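Drimthorpe's evening class in repairs gets its old room back

October 2025

There was a fair bit of shuffling and coughing at Drimthorpe's old school hall when the doors opened for the new term of evening classes, and then a good deal of laughter, which is how these things usually go once the kettle has been on. The mending class, missing from the programme for longer than most of its regulars care to remember, is back in the long room at the rear of the building, with its high windows, its dreadful green lino and its radiators that knock like somebody wanting to be let in.

For those who have moved to the town more recently, the class began in 1997 as a way of teaching people to put new flex on a lamp or a new zip in a coat, and it grew from there in all sorts of directions. At one time or another it has covered chair seats, bicycle hubs, clocks, spectacles, accordions (a short and noisy experiment) and the proper sharpening of garden shears. When the roof over the long room began to let in water the class was moved to a side room at the library, then to the back of the Plondia café on Kurkside, and finally, when the café needed its tables for suppers, it stopped altogether.

Kasun Ranasinghe, who has taken over as tutor, first came along as a learner with a broken radio under his arm and a very low opinion of his own abilities. He got the radio going after three weeks of trying and then, by his own account, spent the best part of a winter taking apart anything in his house that would hold still long enough.

"My wife used to hide the toaster," he told us, stirring his tea. "She says she still would, if she thought I couldn't find it. But I learned more in this room than I did in years of being told things at school, and mostly it was from the person sitting next to me. I'd like it to be that sort of class again, where you turn up with something that's gone wrong and you go home knowing a bit more about why it did."

The roof repairs were paid for by a year of coffee mornings, a sponsored walk along the river path and a raffle whose first prize, a hamper from the Kurkside shops, was won by a lady who promptly gave half of it back for the opening night. Between them the events raised £600 more than was needed, and the extra has gone on new lamps for the benches and a decent set of screwdrivers, the old ones having wandered off over the years in the way that screwdrivers do.
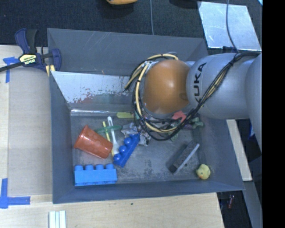
There are 20 places on the course this term, and at the time of writing a handful were still going. The fee has been kept low on purpose, and anyone who finds it a stretch is asked to have a quiet word at the office, where there is a small fund for the purpose and no forms to fill in. Sessions run for two hours with a break in the middle, and the biscuits, it should be said, are of a higher standard than they were at the library.

The first few weeks will be given over to simple things: plugs and fuses, loose handles, sticking drawers, and the sort of sewing that saves a favourite jumper from the rag bag. After half-term the group will divide, with one half carrying on with household mending and the other taking on furniture. Several people have already promised to bring in dining chairs, and Mr Ranasinghe has asked us to pass on, as kindly as possible, that one chair each is plenty to be getting on with.

Alongside the class there will be a shelf of books and manuals to borrow. More than 400 were handed in over the summer after an appeal in the window of Cruzado, the hardware shop by the bridge, and sorting them has been a job in itself. Among them were instructions for washing machines long since gone to scrap, a lovely old guide to caning and rushwork with somebody's neat pencil notes down the margins, and a cookery book that had got in by mistake and has been kept anyway, as the recipe for parkin looked a good one.

Those who came along on the first evening seemed in no hurry to leave. A carriage clock was opened up and admired, a pair of walking boots was talked over at great length without any firm decision being reached, and two neighbours who had lived on the same street for years and never got past good morning were found deep in conversation over the insides of a hairdryer.

New learners can join at any point up to half-term by calling in at the school hall office, which is open on weekday mornings, or by leaving a name and telephone number at the counter in Cruzado. Please bring an apron or an old shirt, reading glasses if you use them, and one item in need of mending that you can carry up the back steps by yourself. The side gate sticks in wet weather and wants a good firm push.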